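Mokeo open day in Bestberg, two-arm cell demo
Forum: Shop Floor > Automation and Robotics
Replies: 10

kettlerun
I went to the Mokeo open day in Bestberg last week and a couple of you asked for a report. They had four stations. Two were palletizing, which I skipped. One was a vision inspection booth for molded parts. The last one was a table with two arms on it, set up for picking small electrical parts and putting them in a tray. I spent most of my time there.

We went through in groups of eight. Each group got 14 minutes at the table, and then a bell rang and you moved on. Too short if you ask me. The person running it was Huguette Besnard, who answered questions without reading off a card.

The parts were panel push buttons and one small round light blue piece. Tray goes in the middle, one arm on each side. She said the arms share the work depending on which one can reach, and the parts don't have to be set down in the same spot each time. My group got to move them between runs. It picked most of them up on the first try. One switch got knocked over and the arm went back for it, which took a while.

Average was almost 16 seconds per part. I timed it on my watch and that matches what she told us.
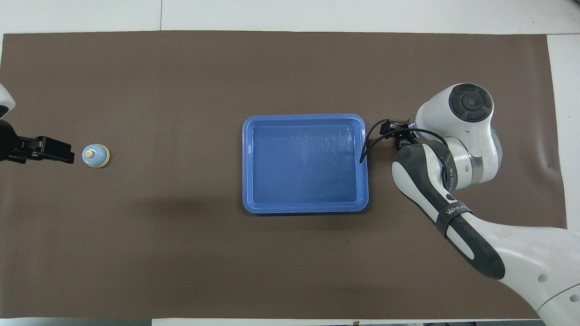
dsorrell
16 seconds is slow. We have a woman on our line who loads a full tray of switches in that time, and she's talking to the person next to her while she does it. What was the price?

kettlerun
They wouldn't give a price for the whole cell at the open day. You fill out a form and somebody calls. The only number I got was for a spare set of gripper fingers with the mounting hardware, and I don't remember it well enough to post it.

And yes, it's slow. She said so too. She said if your parts always come in the same way and you run one tray all year, you should buy something else.

halfmoon_tool
I'd agree with that. Put a bowl feeder and a simple two-axis pick on it and you're done. We've run an old Idard feeder for years on contact blocks and the only thing I ever replace is the track liner. Two arms for one little tray looks like trade show stuff to me.

oxbow
Depends what you build. We do control boxes in lots of 10 or 20. Green button this time, selector switch next time, then a key switch with a different body. I priced a feeder for each style once and gave up halfway down the list. If I can put the parts out on a mat and not build a fixture, 16 seconds is fine. It can run over lunch.

halfmoon_tool
It can run over lunch if it never drops one. OP already said it knocked one over.

kettlerun
It did, once in the 14 minutes. It also picked the part back up with nobody touching it. I'm not selling the thing, just reporting.

Some other notes from my pad:

- The grippers are plain two-finger parallel type on both arms. No suction.
- Each base has a light ring. They were green while it ran.
- Brown mat over a white table. I asked if the mat was needed for the cameras and she said it helps with glare, but they have run it on bare table.
- Cables run along the outside of the arms. I didn't like that. In our shop they'd get snagged inside a week.
- No cage. There was a tape line on the floor and we had to stay behind it except when we were asked to move parts, and then she stopped both arms first.

dsorrell
External cables are a no for me. Lemaire used to route everything inside and that was a long time ago. What about the switches, does it care which way they're facing?

kettlerun
They were lying on their sides for our runs, caps all facing more or less the same way. I asked to turn one end for end and she let me. It went in for the grab, stopped, and came in again from another angle. Got it. I didn't get to try one standing straight up. Another guy in the group wanted to try two touching and the bell went.

oxbow
Touching parts is what I'd want to see. Ours come out of the bag in a heap.

kettlerun
A couple of them were close together to start with. I wouldn't call it a heap. For a real heap I think you'd still have somebody spread them out first. I emailed Mokeo about it and asked if they'd answer in the thread so I'm not passing things along secondhand.
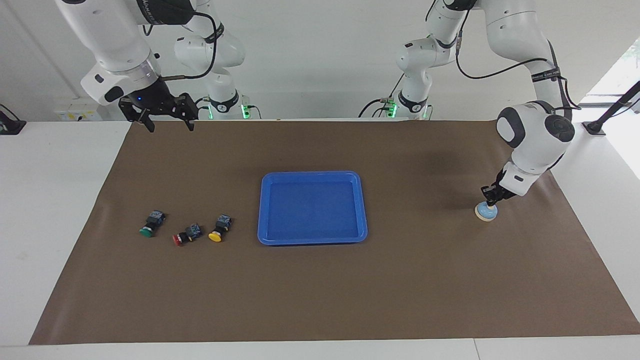
Posted by Huguette Besnard, Mokeo
Tuesday, February 18, 2025

Thanks for the write-up. I'll take the questions in order.

On speed, the demo runs slower than the cell can go. We had visitors close to the table all day and I kept the limit low. I would not promise you a number for your own parts until we have run them.

On price, I can't post one. The form really does go to a person.

On drops, we logged 3,237 picks between the start of December and the open day, on mixed parts. I can send the full log to anyone who wants it, with the misses included. Most of the misses are on small round pieces and on parts lying very near another one. Heaps do not work well today. If your parts come in a heap you need a spreader or a person ahead of it.

On the cables, you are right that they can snag. There is a sleeve kit. We left it off for the open day so people could see how things are plugged in.

And to halfmoon_tool, for one part all year I would also buy the feeder.

halfmoon_tool
Fair enough. Please send me the log. I still think one arm would do it.

Huguette Besnard
One arm does do it on a smaller table. The second one is there for reach, and for handing a part over when it has to be turned. If your tray is small and you can put everything on one side, ask for the single.

dsorrell
Does the sleeve kit cut down the wrist travel any?

Huguette Besnard
A little, at the last joint. I'll look up the figure and put it in with the log.

oxbow
I filled out the form. I'm bringing a bag of our key switches to the next one, so I'll post how it does with those.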